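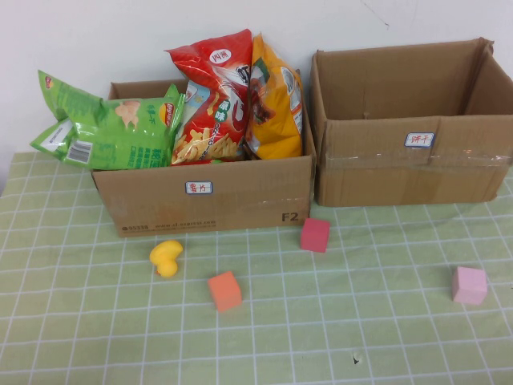

Two cardboard boxes, chips in the one on the left.

Vonier Hub 2 review: fast enough, fussy app

Been on the Vonier Hub 2 for most of May now, on the Urgate 625 plan. Quick notes becuase I keep getting asked.

Setup first. Plug in, wait for the white light, scan the code, done. Well, nearly. The app wanted an update before it would talk to the hub, then logged me out. Second try went fine. Have your account number handy, it's on the first bill and not in the welcome email.

Speed. Same room, wired, I get 625 down pretty much any time of day. Wi-Fi in the back bedroom is about 88, through two brick walls. My old router got nothing in there, so I'm happy. Evenings dip a little – not enough to bother a video call.

Dropouts: one, on a Sunday night. Hub restarted itself and came back before I'd found the support number. Might have been the line and not the box, no way to tell from the app. The log just says "event 727" and the help pages don't list it. Annoying.

Things I like. Four ports on the back, all gigabit. Runs quiet, no fan. Guest network is one switch. You can turn the lights off at night, wish every box did this.

Things I don't. Power lead is short, I had to move a shelf. No way to split the two Wi-Fi bands from the app, you need the browser page, and the browser page is slow and ugly. Parental controls are a paid extra after the trial. Hub is also too tall for the cabinet and it doesn't like lying on it's side, signal drops off right away.

Compared with the Rathnayake mesh kit I had before: the mesh reached farther, the Vonier is quicker up close. Big house, get the mesh. Apartment or small house, this is plenty.

Phone support was okay. Long hold, then a person who knew what they were doing and didn't make me read out the serial number twice.

Would I buy it outright? No, not at the full price. Free with the plan – yes, take it, and keep your old router in a drawer for a month or so.

Four out of five. Vemelley extender test coming next, if it ever ships.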